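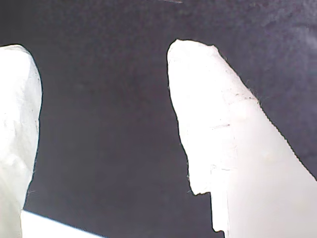 Interim report to the Rey Fund: dark cloth reuse, Pivier workroom

Prepared by Simone Quintana, Irkance
Period covered: start of grant to the end of June

1. Where we are

The grant pays for sorting, cleaning and resale of donated dark fabric that the shop in Lavanska could not sell as it stood. By the end of June we had taken in 1630 meters of cloth in the charcoal, navy and black range. Of that, 900 meters has been sorted, brushed and measured, and 394 meters has been sold or passed on to sewing groups. The rest is on the shelves at Pivier waiting its turn.

We are behind on sorting and ahead on sales. Sorting is slow for two reasons. The dark colors are hard to tell apart under the old ceiling lights, and lint takes longer to remove than we allowed for in the application.

2. Color grading

We started with three bins: black, charcoal and navy. It did not work well. A lot of what comes in sits between charcoal and navy, and the same length could go in one bin in the morning and another after lunch. Manju Solanki changed the system in the second month. She now grades every piece at the table by the north window, before 3:00 p.m., against a set of swatches pinned to a white board. There is a fourth bin for the in-between shades, labeled "blue-gray," and it fills up faster than the others.

Mottling is graded separately. Cloth with faint lighter patches goes down one price band, even if the base color is good. We tried a test wash on a small number of these pieces to see if the patches were dust or fading. Some came up even and some did not, so the rule for now is to brush first, wash a corner, and lower the price only if the patches are still there once the corner is dry.

3. Lint and loose fibers

Lint is the main complaint from buyers. On dark cloth every pale fiber shows, and the cloth sheds onto anything that touches it. The order of work is now:

Shake the length outdoors.
Brush in one direction with the stiff brush.
Go over both sides with the lint roller.
Fold with the right side in and put straight into a lidded box.

The last step was added in the spring. Before that, finished lengths were stacked on an open shelf next to the cutting table and had to be rolled again before sale. Apolline Bailly also moved the white and cream cloth to the other end of the room. She reports fewer pieces coming back for a second rolling, although we did not keep a count before the move and cannot give you a comparison.

Lint rollers are costing more than planned. We used up the budget line for them by the end of the fourth month and have been covering the difference from the general supplies line. See section 6.

4. Sales and who is buying

Most of the 394 meters went through the Lavanska shop in short lengths. Buyers tell us they want it for linings, bag backs and patches. A theater group took one large batch of black for masking curtains and has asked for more in the fall. The blue-gray pieces sell more slowly, mainly to quilters who want to see them in daylight first. Vitória Matos, who runs the shop floor, now keeps that bin near the door.

Offcuts too small to sell by length are bundled by weight. We had not planned on this and it has been a useful outlet - there were 88 bundles made up by the end of June, and the shop asks for more most weeks.

5. The room

The north side of the workroom was cleared and repainted white in the first month. Évan Brunet built the shelving and fitted the swatch board. The shelves are holding well, but the lowest one is too close to the floor and picks up dust when we sweep, so we have stopped storing finished cloth on it.

The lights are still the old ones. We had a quote for daylight tubes, but the electrician found that two of the fittings need replacing as well, and the second quote has not arrived. Until it does, grading stops in the middle of the afternoon and the later hours go to brushing, folding and bundling.

The floor mat by the table was thrown out. It held more lint than it kept off our shoes.

6. Changes we would like you to approve

Move part of the printing line to supplies, to cover lint rollers and two more stiff brushes. We printed fewer leaflets than planned and do not expect to need the rest.

Extend the sorting target by two months. The total stays the same. At the present pace the remaining cloth will not be graded by the original date, and we would prefer to keep the daylight rule than hurry it and sell navy as black.

Allow bundle sales to count toward the resale total. The application only mentions cloth sold by length.

7. Next period

Evening hours will restart once the tubes are in. Manju is writing up the grading rules on one page so that new sorters can work from it without her at the table. Vitória has asked for small daylight photos of the blue-gray pieces to clip to the shelf, and Apolline will take those as each box is closed. Receipts for shelving and paint are attached, along with the first lighting quote. The second quote will be sent separately when we have it.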